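3.2 Estimação de pose e segmentação das demonstrações

O módulo de percepção do Sero recebe o vídeo da câmera de cabeça e estima, a cada quadro, a pose das duas garras manuais a partir dos marcadores fiduciais impressos nos cubos. As detecções são filtradas conforme o procedimento proposto por Yagi na versão de maio do Drilside, com uma janela de 9 quadros. Lacunas de até 10 quadros são interpoladas; as mais longas encerram o segmento.

A trajetória resultante é expressa no referencial do tampo da mesa e reamostrada a 20 Hz antes de ser entregue ao planejador. A segmentação em subtarefas utiliza a abertura dos dedos e a velocidade relativa entre as garras. Na tarefa do micro-ondas, o contato com a borda do prato delimita o início do trecho de transporte (Figura 2).

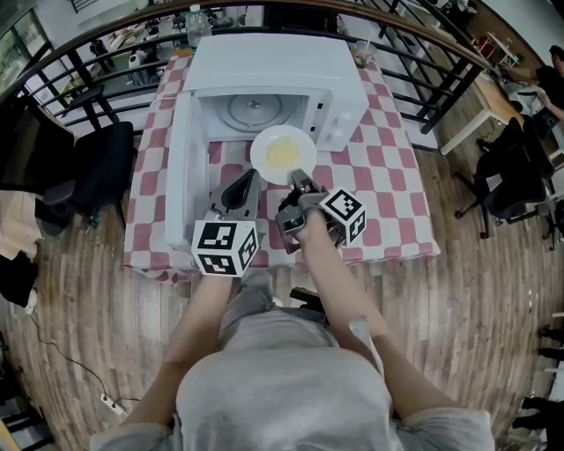
Figura 2. Garra direita fechada sobre a borda do prato, diante do forno aberto.

Como o planejador trata os trechos em que apenas um dos cubos é detectado?

O planejador mantém a última pose válida da garra oculta e aumenta a covariância associada até a nova detecção, respeitado o limite de interpolação já indicado.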